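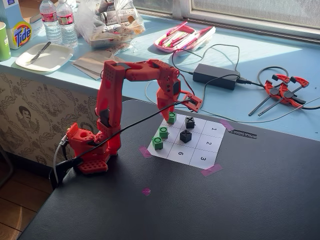 Pichit Ruangrit blames the cable. A lead that pulls on a wrist joint, he argues, will show up sooner or later as a position error, and software should be the last thing anyone touches.

The log supports him in part. Gestus, the printed arm set up at Lemham to play noughts and crosses with plastic-sized tasks in mind, ran its moves without complaint until one Wednesday in October, when it began to put cubes down short of their squares. The error was 5 mm at first. By the end of the session it was 14 mm, enough for the gripper to come down on a cube already in play. The motor at the wrist stalled, held its torque and stayed there until the power was cut by hand.

No one was hurt and nothing broke. The fault was still classed as a safety matter, as the stall should have tripped a current limit and did not.

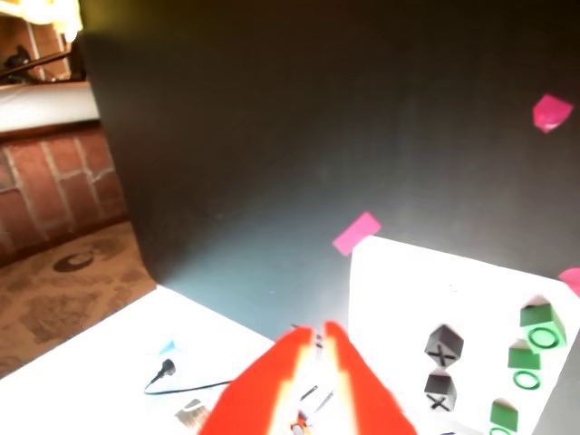
Two faults, one symptom

Charoen Mahawong, who wrote the report, separates the drift from the stall. The drift was mechanical. A screw in the wrist had worked loose in its printed seat, and each move let the joint settle a little further from its zero mark. The controller read the motor shaft, which was correct, and had no means of reading the joint, which was wrong.

A square on the grid is wide enough to hide a small error. The cube still lands inside the lines and the game goes on.

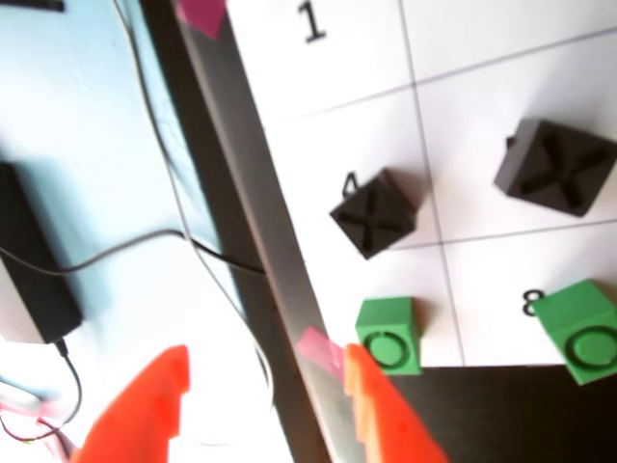

The report therefore asks for a check against the sheet itself. Before every game the arm now moves to a known corner and compares the tip of the gripper with its stored position. If the gap is more than 2 mm, it will not start.

The stall was a matter of settings. The control board, a Sarkar, keeps its current limit in memory that is cleared by a firmware update. The update had been done at Iltby before the arm was moved, and the limit was never entered again. With the value at zero, the board treats the limit as switched off. 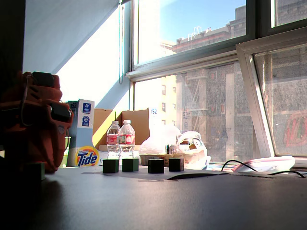

Mahawong repeated the fault on purpose, with the screw backed out and the limit left at zero. The wrist stalled on the fourth cube. With the limit restored it let go at once and logged an error.

Ruangrit's cable has not been cleared. It has been given more slack and a clip at the elbow, and the wrist screw now sits in a brass insert. The tests with the old lead will be run again when a spare forearm has been printed.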